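Evening Slowdowns on a Shared House Network
Final project report, Introduction to Networks
Dellstead College
Monday, May 25, 2026

1. Background

Many students at Dellstead live off campus in older houses with one internet connection for everyone. A common complaint is that the connection gets slow in the evening. Most tenants blame the provider. The goal of this project was to find out how much of the slowdown comes from outside the house and how much comes from the wireless network inside it.

The house used for the study is on the Plamton side of town. It has six tenants, two floors and a basement, and a total floor area of 2000 square feet. The plan is sold as 100 megabits per second for downloads. The router is in the front hall next to the point where the line enters the house. The walls on the first floor are plaster over metal lath, which weakens a wireless signal more than drywall does.

Work began in September with a survey of the tenants. All of them used wireless for everything, including two desktop computers and a television that never move.

2. Equipment

A wired connection needs more ports than most home routers have. A switch adds ports and passes traffic between them. An unmanaged switch needs no setup, and the cost is low enough for a student household. We also used a laptop for testing, flat cable that could run along the baseboards, and a free speed test program. Results were saved to a spreadsheet.

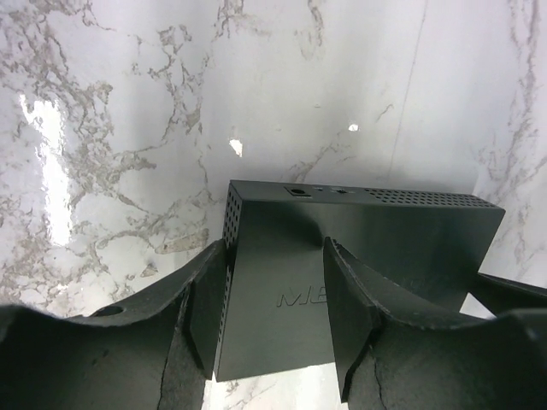

Figure 1. Black electronic box, standing upright, with polished marble behind it.

3. Method

Speed tests were run from three places: the front hall, the upstairs back bedroom and the basement. The first set was taken over wireless only. The second set was taken after the desktops and the television had been moved to cable. Each place was tested in the morning, the afternoon and the evening. Tests that failed to finish were thrown out, leaving 747 readings.

A wired test at the router was used as the reference. If the reference was slow, the cause was counted as outside the house. If it was normal and the wireless reading was slow, the cause was counted as inside.

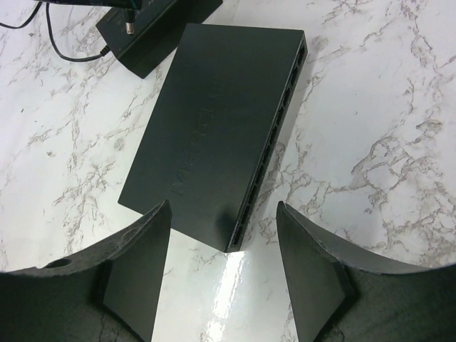
Figure 2. Network switch with a matte black finish, on a marble countertop.

4. Results

The reference readings stayed close to the advertised speed at all hours. They dropped a little in the evening, but never enough for a person watching a video to notice. The wireless readings were a different story. Upstairs they fell sharply after dinner, and in the basement the connection sometimes dropped completely.

Once the fixed devices were on cable, evening readings upstairs improved. The basement improved less. We think distance and the lath walls matter more there than the number of devices in use.

5. Limits

Only one house was studied. We could not control what the tenants were doing during a test, and we did not record how many neighboring networks were in range. The laptop's wireless card is also several years old, so a newer one might give better numbers.

6. Recommendations

Tenants in similar houses should put anything that stays in one place on cable before paying for a faster plan. The router should be moved toward the middle of the house if the landlord allows a longer line. For the basement, a second access point connected by cable is the next thing to try. We did not have time to test one.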